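Sorting Cells at the Lund Site: Frequently Asked Questions
Last updated June 19, 2018

Which jobs are affected?
Hand sorting of mixed returns on Line 2. Packing, receiving and inspection keep their current staffing. The 206 people on the Lund roster keep their grade and base pay.

What happens to the sorters?
Sorters move to cell operator or to inspection. Cell operators load parts, clear stops and log faults. Training began in March and takes 300 minutes of classroom time plus two supervised shifts. Sorters who prefer inspection should tell their shift lead before training is booked.

What does a cell consist of?
Two arms with grippers, working over one table. Trials are run on toy blocks and toy food. Production items are introduced after the operator team signs the trial sheet. 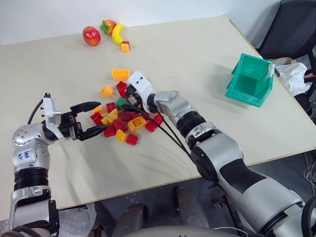

Two-arm cell with building blocks on the table.

Can I reach onto the table while the arms are powered?
No. Press the hold button, wait for the steady amber light, then reach in. The same rule applies to maintenance and to visitors from Hamero, the integrator.

Is my work rate recorded?
The cell logs its own picks, drops and stops. Log entries carry a station number and no operator name. Shift leads see weekly totals per cell.

Who decides when a cell goes back to manual sorting?
The operator on duty. Use form 424 and state the fault code if one is displayed. Approval from the shift lead is not required.

Will the night shift change?
Not under the present plan. Any change to shift patterns is posted on the Drundutier board first.

Who do I contact?
Tanner Landry, process engineering, Droltametti. Questions on pay or grade go to the site HR desk.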